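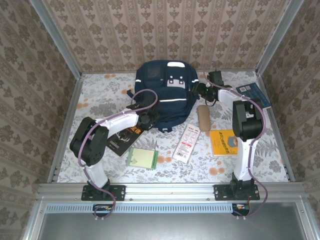
Tudmont Bag Packing is our attempt to find out how far two cheap arms can get with an ordinary rucksack and a pile of ordinary stuff. Most packing work we'd read starts with a rigid box and tidy blocks, and we wanted something floppier and more annoying! A bag sags, its straps wander, and the opening is never quite the same shape twice. The arms share one rail at the front of the table, so they have to reach past their own clutter to get to the navy backpack at the back, and the books and cards lying in between are as much part of the problem as the bag is. The patterned cloth and the damask wallpaper stay in for every episode. They are busy to look at, and a policy that copes with them has at least learned to find a book on top of printed leaves.

Posted in July by Ama Kyei and Dimas Rondonuwu

Home | Data | Method | Results | Contact

What's in the release

There are 2000 episodes, all teleoperated, all with 2 arms. Each one holds the joint positions for both arms, the gripper openings, the camera streams and a one-line instruction in plain English ("put the yellow book in the bag", "move the notepad out of the way"). Lakshmi Thomas wrote most of the instructions and Intan Nair rewrote the ones that only made sense to Lakshmi. Failed attempts are included and labelled as failed. Please don't throw them away before you've tried training with them, they helped us more than we expected.

Method

We train one policy for both arms together. Our first version had a separate policy for each side and they got in each other's way constantly, mostly over the middle of the table. The joint version predicts a short chunk of motion for both arms, runs part of it, then looks again. We added one small thing, which we're very pleased with: a "who goes first" signal, learned from the demonstrations, that lets one arm wait when both want the same patch of cloth. Slamet Mandagi suggested it over lunch and had it running by teatime. 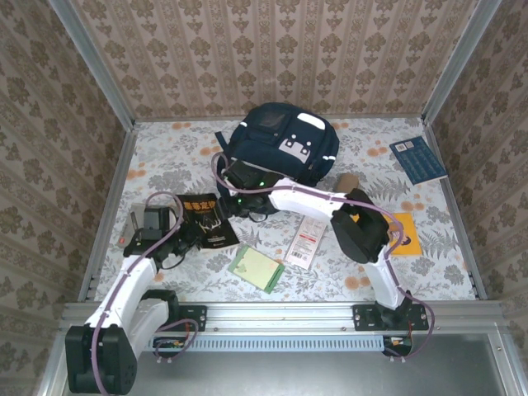

Both arms over the cloth, with the backpack against the back wall.

Results so far

We tested on 7 instructions that don't appear in the training episodes. The joint policy with the waiting signal beat the separate policies on all of them, and the gap was widest when a book had to be shifted before the bag could be reached. Thin flat things are still hard. The grippers like an edge to get hold of, and a card lying flat on cloth doesn't offer much of one.

Known problems

- Loose straps confuse the policy, which sometimes treats one as a thing to pack.
- The cables on the arms cross the camera view in plenty of episodes. We left those in.
- Book covers in the set are partly in Chinese and the instructions go by colour, so don't expect the model to read titles.

If you try it on a different bag, do write to us at the Stusbridge lab. We'd love to see it.

We use cookies to remember your settings. Accept | Manage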